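The Long Way Around a Small Bag

The first pair of grippers that Kylie Mahuika built could pick up a tennis ball, a mug and, on a good evening, a hard-boiled egg. She made them on the workbench in her garage at Joltville, between the chest freezer and her late uncle's drill press, and she was so pleased with them that she took them to a family lunch in a cake tin. Then her niece handed her a packet of soup mix, and the jaws slid straight off it onto the tablecloth.

"I had spent a whole winter on hard things," she told me. "Hard as in not soft, I mean. I never once tried a bag."

That was the start of the Tuhiwai, which is what she and her building partner, Paora Ruddock, call the pair of hand-held grippers they have been working on ever since. You hold one in each hand and work the jaws yourself, and the idea is that whatever a person can learn to do through those jaws, an arm with the same jaws can be taught to do later. Kylie does the metal and the linkages. Paora, who repaired sewing machines for years before he retired, does everything that touches anything else (his words), and that means the pads. The two of them moved out of the garage when the cables outgrew it, and they now share space at Custside, a members' workshop where the rent is low and the kettle is always on.
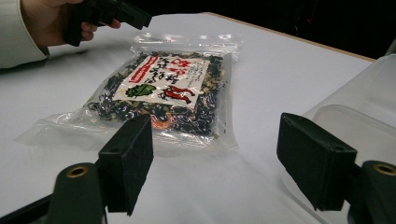
Pads have eaten more of their time than any motor or bracket, and Paora will happily talk about them until the tea goes cold. He began with bare plastic, which skated. He tried rubber cut from a bicycle tube, which held on so well that it wouldn't let go, and then a kitchen sponge, which we'll pass over quickly. The black foam came last, and he loves it – it gives a little before it grips, much as a fingertip does. A flat zip bag of dried flakes is about as mean a test as he could wish for, with that wide, wrinkled margin of empty plastic all around the food, and the herb leaf and red chilies on the label looking so cheerful about it. Pinch the margin and the plastic folds. Pinch the middle and the flakes shift under you. "You have to go in at a corner," Paora said, "and you have to mean it."

I asked how many corners he'd gone in at, and he fetched a school exercise book from the shelf and showed me 408 tries, written up in pencil. Each has a word or two beside it. "Slid." "Slid." "Good." "Sneezed." The plan is to reach 3000 before they change anything else, a rule Kylie brought in after a bad stretch in February when they altered the pads, the springs and the table covering in the same week and couldn't tell which one had helped.

The two of them disagree about plenty, I should say, and it seems to do the work no harm. Kylie wanted the jaws to open wider and Paora wanted them lighter, and you can't have much of both without spending money. They settled it by making the top plate with holes in it, after which Kylie got her extra width and Paora grumbled for a month about filing the edges. The hinge pins are ordinary steel rod. The springs came from Grurholm, a mail-order parts house that Kylie has been buying from since her model boat days, and she went through 3 sizes before she found one that didn't tire her thumbs.

Thumbs matter a good deal, as I found out when they let me try. I had pictured something like barbecue tongs, and they're nothing like barbecue tongs! The weight sits out ahead of your knuckles, so your wrists start to ache before your fingers do, and you catch yourself leaning in with your elbows out like somebody threading a needle. My first grab missed the bag altogether. My second got it, and I was so surprised that I opened both hands at once.
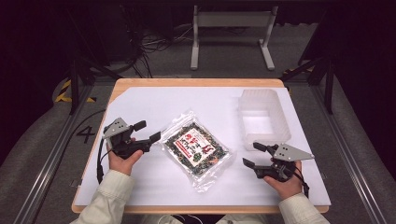 Jaws open on both sides of the bag, with the tub waiting at the right.

The job itself sounds like nothing: lift the bag, carry it over, lower it into the tub. Kylie does it with a kind of swing, leading with her left, and Paora does it slowly and with his tongue between his teeth. Their notes on the subject are kept in separate books now, at Paora's request.

They meet on Tuesday evenings, and there's a standing invitation for other Custside members to sit down and have a go. Most pick the grippers up wrong way around the first time. Kylie lets them, and watches what they do about it, and now and again she goes off and moves a screw.

When I left, she was sketching a smaller pad on the back of a seed catalog, and Paora was asking, quite politely, what was wrong with the one they had.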